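Fernsteuern lernen: Bilder aus unserem Zahnrad-Projekt

Text und Auswahl: Habibur Wanigasekara
Freitag, 30. Dezember

Seit Juni arbeiten wir bei Perkine an einer Aufgabe, die für einen Menschen sehr leicht ist: Teile von einem Tisch nehmen und zusammensetzen. Wir zeigen dem Roboter die Aufgabe zuerst in der Simulation. Eine Person bewegt beide Arme mit zwei Handgeräten, und unser Programm Harasym speichert jede Bewegung. Ich habe für diese Seite einige Ansichten aus unserer Arbeit ausgesucht. 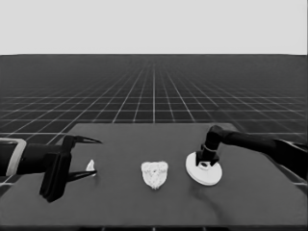 Am Anfang wollten wir alles mit einem Arm vorführen. Das ging langsam, weil man jedes Teil ablegen und wieder neu greifen musste. Mit zwei Armen ist es schneller, aber die Person am Steuer muss sich mehr konzentrieren. Nach acht Vorführungen machen wir deshalb immer eine Pause, auch wenn jemand sagt, dass er noch nicht müde ist.

Für einen ersten brauchbaren Versuch haben wir 100 Vorführungen geplant. Es wurden 101, weil ich beim Speichern eine Nummer doppelt vergeben hatte und eine neue Aufnahme machen wollte. Jetzt sind wir bei 300 – und die Kollegen bei Jolora, die das Lernverfahren betreuen, möchten noch mehr haben. 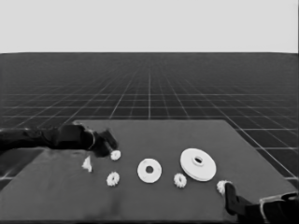
Die Reihenfolge der Teile ist bei uns ein Thema, über das viel diskutiert wird. Wenn jede Person in einer anderen Reihenfolge greift, bekommt das Modell widersprüchliche Beispiele. Die vier kleinen Zahnräder haben alle die gleiche Größe, und gerade darum muss man vorher festlegen, mit welchem man beginnt. Bei der großen abgestuften Scheibe gibt es diese Frage nicht, sie kann man mit nichts verwechseln. Ich selbst nehme gern zuerst das Rad, das dem linken Greifer am nächsten liegt, aber mein Vorschlag wurde noch nicht angenommen.

Was man am Handgerät nicht hat, ist das Gefühl in den Fingern. Man spürt nicht, ob ein Teil fest sitzt, man muss es mit den Augen beurteilen. Neue Kollegen drücken darum meistens viel zu stark zu. Ich rate ihnen, vor dem Heben kurz zu warten und den Kontakt noch einmal aus der Nähe anzusehen.
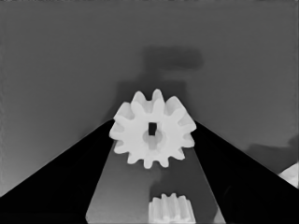
Schlechte Vorführungen löschen wir nicht sofort. Sie kommen in einen eigenen Ordner, und einmal im Monat schauen wir sie gemeinsam an. Manche Korrektur mitten in der Bewegung ist für das Training sogar nützlich, zum Beispiel wenn jemand ein Teil beim ersten Mal verfehlt und danach ruhig neu ansetzt. Im neuen Jahr wollen wir die gleiche Aufgabe in der Werkstatt Trurmont mit echten Armen vorführen.

14 Kommentare | 37 Mal geteilt

Weitere Galerien
Handgeräte einstellen: unser Arbeitsplatz
Ein Tag in der Werkstatt Trurmont
Harasym: die neue Oberfläche
Greifen üben mit weichen Teilen

Diese Seite verwendet Cookies. Mit der weiteren Nutzung stimmen Sie der Verwendung zu.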